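Folding first, talking second. The owner of Pruvatham, a small laundry and linen service two doors down from the Saithong noodle place, does not stop working for an interview.

"Ask while I fold," she says. So we asked.

She started with 4 regular households. Now it's 20, and almost all of them want the same thing, blankets and throws done properly. "Shirts people will do themselves. Big soft stuff they hate."

Her method? Bed, always. Never a table. "A table is too narrow, you end up holding half of it in your teeth." Lay it flat, halves, halves again, then thirds if its a long one. Smooth with the forearm. Turn the open edges away from you.

And squares, not rolls. She is firm on that. "Rolls look nice for a day. Squares stack." Six high is her limit on a shelf, after that the bottom one creases.

Dark colors get done last, near the window, so she can see the lint. Brown is the worst for it, she says, worse then black.

Anything she'd never take? "Fitted sheets. I take them. I just complain."

Next up is a second room over at Rinen, opening in September if the shelves arrive. Drop-offs until 6, same as now.
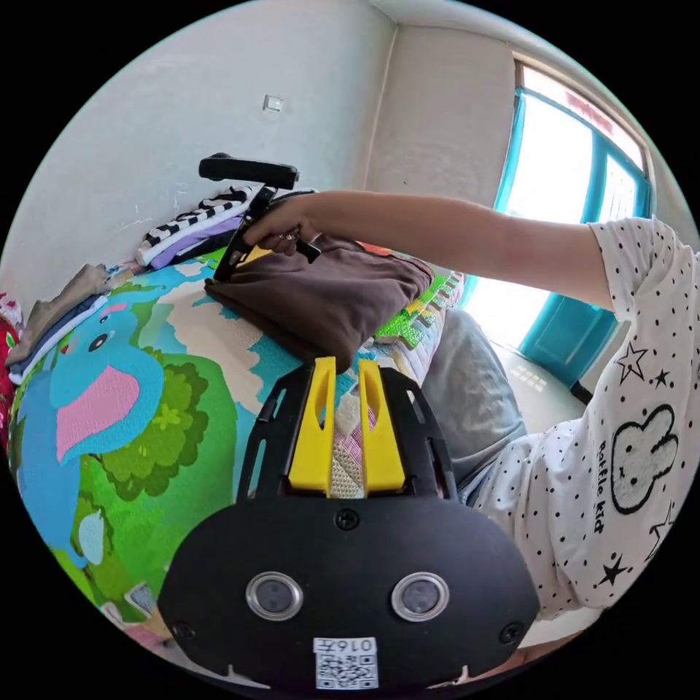 A brown cloth, folded square on the bed.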